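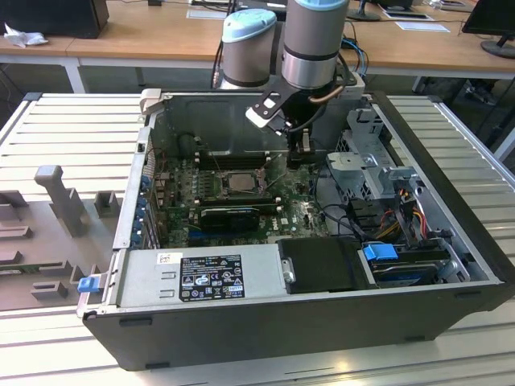

Dell tower on its side, panel off. Blue handle on the hard drive, blue latches for the cards.

Search this site Go

Old Office Towers: Are They Worth Opening?

Every May somebody at the Mornport swap table tells me a retired office desktop is "basically free parts." I have my doubts. Sellers like to talk up the blue release points as if they made the whole job painless. They help with the drive and the cards. They do nothing for the cabling, and I have yet to meet a bundle of red, yellow and black power leads that wanted to go back where it came from.

The power supply label has plenty of certification marks on it. I'd still test the thing before trusting it with a board I cared about. Same goes for the hard drive, whatever the listing says about "light use." Dekau asks 19 dollars for a pulled drive and gives you 7 days to complain, and I don't find that generous.

As for the graphics card, check what it sells for before you get excited. I did, and put my wallet away.

Notes by Róisín Fitzgerald, 2/9/22

Contact | © Nurari Parts Pages | Back to top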